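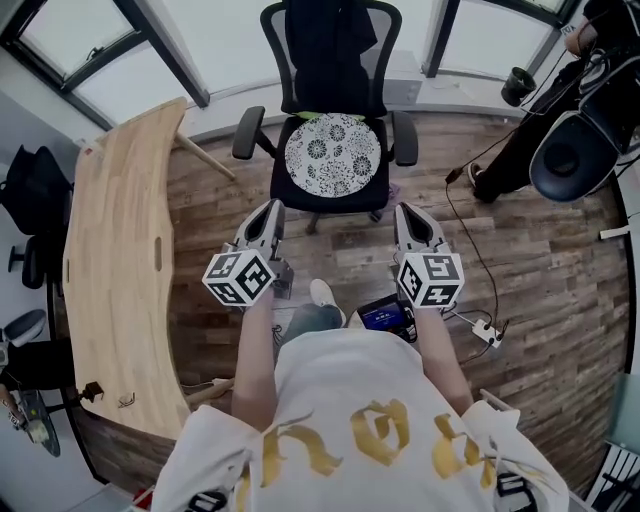
Noura Bitar hat mir geschrieben, ein weißes T-Shirt mit Golddruck gehöre überhaupt nicht in die Waschmaschine, und wer es trotzdem reinstecke, habe den Druck eben nie richtig geliebt.

Damit wäre mein Problem eigentlich schon erledigt, nur leider in die falsche Richtung. Ich habe nämlich mit der Maschine gewaschen. Es geht um weiße Baumwollshirts, kurze Ärmel, große goldene Schrift über Rücken und Schultern, gedruckt bei Vurine für unser Straßenfest im April. 117 Stück, und ich war so freundlich, die zurückgegebenen über den Winter einzulagern und vorher zu waschen. 40 Grad, Color-Waschmittel, 1200 Umdrehungen, weil meine Maschine das von allein so einstellt und ich ihr bis dahin vertraut habe.

Ergebnis nach der ersten Ladung: Die Buchstaben sind noch dran, haben aber feine Risse bekommen und sehen aus wie die Glasur auf der Teekanne meiner Großtante. Bei einem Shirt löst sich eine Ecke vom großen K. Außerdem ist das Weiß rund um die Schrift leicht gelblich, aber nur dort, der Rest ist tadellos.

Jetzt möchte ich wissen:

Wie wasche ich die übrigen Ladungen, ohne dass das Gold im Flusensieb landet? Kann man Risse wieder glätten, zum Beispiel mit dem Bügeleisen? Und woher kommt der gelbe Rand? Im Pflegeetikett steht "30 Grad, links", aber das habe ich natürlich erst nachher gelesen, wie jeder normale Mensch.

Neu bestellen würde 188 Euro kosten, und das nur für die kleinste Staffel. Diesen Vorschlag bitte nicht machen, den hat mein Schwager schon gemacht.

Zdenka Spahić

Kategorie: Haushalt & Wäsche › Textilpflege | Tags: T-Shirt, Golddruck, Flexfolie, vergilbt, Bügeln

Oluwatosin Ogundipe
1. Januar 2023

Frohes Neues, ich habe offenbar nichts Besseres vor.

Zuerst solltest du herausfinden, was für ein Druck das ist. Fahr mit dem Fingernagel über den Rand eines Buchstabens. Spürst du eine deutliche Kante und fühlt sich die Fläche glatt an wie Plastik, dann ist es Flexfolie, die aufgepresst wurde. Ist der Übergang weich und die Oberfläche ein bisschen gummiartig, hast du Siebdruck mit Metallicfarbe. Glänzt es wie Schokoladenpapier, ist es Transferfolie auf Kleber, und dann mein Beileid, die ist von allen dreien am empfindlichsten. Deine abstehende Ecke klingt für mich nach Flex.

Waschen dann so:

Auf links drehen, wirklich jedes einzelne. Ja, ist langweilig. Ich höre dabei Hörspiele.
30 Grad, Feinwaschgang, höchstens 600 Umdrehungen. Wenn die Maschine etwas anderes vorschlägt, überstimmen.
Flüssiges Feinwaschmittel, keinen Weichspüler. Der tut dem Kleber gar nicht gut.
Trommel nur halb voll. Buchstaben, die zwölf Stunden lang zusammengeknüllt in der Maschine liegen, bekommen Knicke, und in den Knicken reißt es später. Also gleich nach dem Waschen rausholen.
Kein Trockner. Auf der Leine ebenfalls links lassen und nicht an den Schultern klammern, wenn dort Druck sitzt, sondern unten am Saum.

Zur losen Ecke: Shirt ganz trocken, auf eine harte Unterlage (kein Bügelbrett, das gibt nach), Backpapier auf den Druck, Bügeleisen auf Stufe zwei ohne Dampf. Zehn, fünfzehn Sekunden fest draufdrücken, nicht schieben. Wer schiebt, schiebt das K bis zur Achsel. Dann mit dem Papier abkühlen lassen und erst danach vorsichtig abziehen. Wenn es nicht hält, einmal wiederholen, beim dritten Mal wird es nur noch schlimmer. Und fang bitte mit dem Shirt an, das du am wenigsten magst.

Die feinen Risse bekommst du so nicht weg. Sie fallen nach dem Pressen etwas weniger auf, weil alles wieder flach liegt, aber Riss bleibt Riss. Aus drei Metern sieht das kein Mensch, und näher kommt einem auf einem Straßenfest sowieso nur, wer schon was getrunken hat.

Beim gelben Rand bin ich mir nicht sicher. Kleberreste wären möglich, oder jemand hat beim Pressen die Hitze zu hoch gehabt und der Stoff ist angesengt. Im ersten Fall hilft manchmal Gallseife, im zweiten gar nichts. Schau dir mal ein ungewaschenes an. Ist der Rand da auch schon, kannst du Vurine schreiben, dann hast du damit nichts zu tun.

Despina Vidmar

Chlorbleiche!! Hab ich bei den Küchenhandtüchern auch gemacht, alles wieder weiß. Ob das mit Gold geht weiß ich nicht, meine Handtücher waren ohne.

Eyerusalem Gebreyes

Bitte keine Chlorbleiche. Ich habe das einmal mit einem Vereinstrikot gemacht, danach war die Schrift grünlich und mein Mann hat so getan, als sei das Absicht gewesen. Bei Metallicfarbe ist oft Pulver auf Kupferbasis drin, das nimmt so etwas übel. Sauerstoffbleiche wäre sanfter, aber auch die würde ich nur mit dem Wattestäbchen auf den gelben Rand tupfen und nicht ins Waschwasser kippen.

Sonst unterschreibe ich fast alles von oben, bis auf die Sache mit den 600 Umdrehungen. Ich schleudere meine mit 800 und es ist noch nichts passiert, allerdings stecke ich sie in einen alten Kopfkissenbezug mit Reißverschluss. Ersetzt jedes teure Wäschenetz und reibt weniger.

Noch was zum Lagern, das wurde nicht erwähnt: nicht Druck auf Druck stapeln! Im warmen Schrank kleben die Folien zusammen, und dann hast du im April lauter Paare. Lieber rollen, Schrift nach außen, ein Blatt Seidenpapier dazwischen. Zeitung färbt ab, frag nicht. Und die Kiste nicht auf den Dachboden, da wird es schon im Frühjahr unter den Ziegeln wärmer, als man denkt.

Zdenka Spahić

Danke euch. Fingernageltest gemacht, deutliche Kante, also Flex. Das K klebt wieder, zumindest heute Abend. Ein ungewaschenes Shirt hat den gelben Rand auch, ich schreibe gleich eine sehr höfliche Mail an Vurine. Die Bleiche bleibt im Schrank, Despina, nichts für ungut.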